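Age Statements and the Missing Half of the Label

A 12-year-old whisky is a whisky in which the youngest component has spent at least 12 years in oak. That is all the number says. It is silent on the size of the cask, how many times the cask had been filled before, the strength at which the spirit went in, and the conditions in which it was stored. Any one of these can move the result further than a few extra years would. Yet the trade prices by the number, and most drinkers have learned to do the same.

My argument is that distillers who print an age should also print the fill history of the wood and the entry strength. Both are already recorded in the warehouse ledger. Neither is expensive to put on a back label.

Take fill history first. A first-fill bourbon barrel gives up a great deal of vanillin and oak lactone in the early years, and the curve then flattens. A third-fill barrel gives up very little at any stage. Spirit from the second cask at 12 years can be paler, more cereal in character and considerably closer to new make than spirit from the first cask at half the age. I do not regard it as inferior. Some of the best whisky I have tasted came from tired wood, where the distillery character had room to show itself. But the two are different products, and the label treats them as the same.

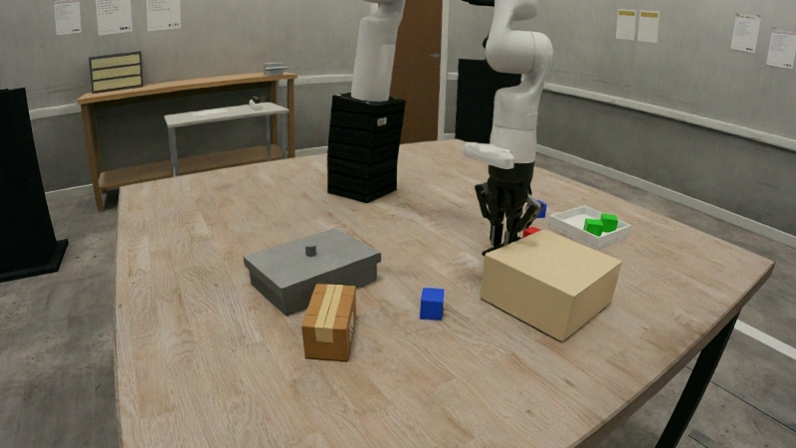
Two robot arms at a light oak table, computer rendering.

Entry strength gets even less attention. Water and ethanol extract different compounds from oak. Sugars from the toasted layer and a portion of the tannins are more soluble in water, so a lower filling strength tends to produce a rounder, sweeter spirit for a given period. A higher filling strength saves on casks and warehouse space, and for that reason accountants prefer it. The consumer sees only the bottling strength, which is the figure after dilution and tells you almost nothing about what went on in the barrel.

Hurden is a useful case. Its standard bottling carries a 12-year statement and has done so for as long as I have been buying it. At some point the colour and flavour shifted: less dried fruit, more raw grain, a drier finish with a faint bitterness like walnut skin. The age on the label remained the same. Beatriz Guerreiro, who blended for Hurden before moving to Juvance, told me that the proportion of first-fill wood had been cut when sherry casks became difficult to source at the old price. She considered it a reasonable decision and so do I. What I object to is that a regular buyer had no way to learn of it short of opening a new bottle beside an old one.

Juvance now prints the cask type, fill number and entry strength on every single cask release. The text takes up 2 lines. Sales have not suffered, as far as Guerreiro can tell, and the questions that come in by email have become more specific.

The usual objection is that the information would confuse people. Anatole Lebrun at Solel put it to me on those terms. His blends may draw on 40 casks for a small batch and well over 1,000 for the core range, and he maintains that no honest summary would fit on a bottle. I accept that a full inventory is impractical. A proportion is not. "First-fill 30 per cent or more" is a statement a bottler could stand behind from batch to batch, in the same way that an age statement sets a floor without listing every component. If the blender wants flexibility, the floor can be set low.

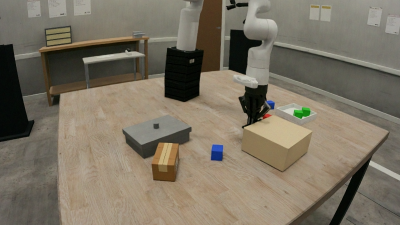

Lebrun's second point is stronger. He argues that once a number is printed, buyers will chase it, and that first-fill wood would become a mark of quality in the way that age has. Distillers would then push spirit into active casks to earn the higher figure, and we would see a run of over-oaked whisky. I think this is a real risk. We have seen something like it with peat, where the phenol level of the malt was promoted until it became a contest, even though the figure is measured before distillation and a good part of it never reaches the glass.

Still, the remedy for a misread number is a second number beside it. An age statement on its own invites a simple ranking. Age, fill and entry strength together make ranking harder, because a drinker who dislikes heavy oak will read the same label in a different direction from one who favours it. Prieto already does this for its rum, where tropical storage makes age a still weaker guide. The shop I use on Tuesday evenings has customers who ask for the refill bottlings by preference — and pay slightly more for them.

Storage location could be added later. It matters, particularly for upper racks in a dry warehouse, but casks are moved and records of the moves are patchy. Fill history and entry strength are fixed on the day the cask is filled and do not change afterwards.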